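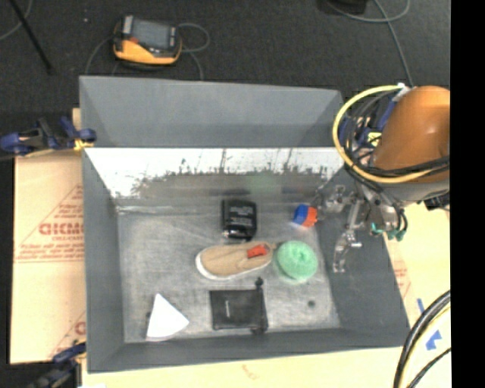 Ticket: Drustow cell, teaching by remote control
Status: open
Site: Esham

Problem: When I guide the arm to pick the shoe, the gripper closes late. The delay is not there in hand guiding, only in remote mode.

Tried so far:
1. Restarted the remote session. No change.
2. Lowered the command rate to 50 Hz. Delay is smaller, but the motion is rough.
3. Recorded 21 demonstrations. In 2 of them the fingers closed on time.

Reply from Floltgate support: please set the gripper timeout to 2000 ms and send us the log.

Done in the afternoon, log is attached. I wait for your answer.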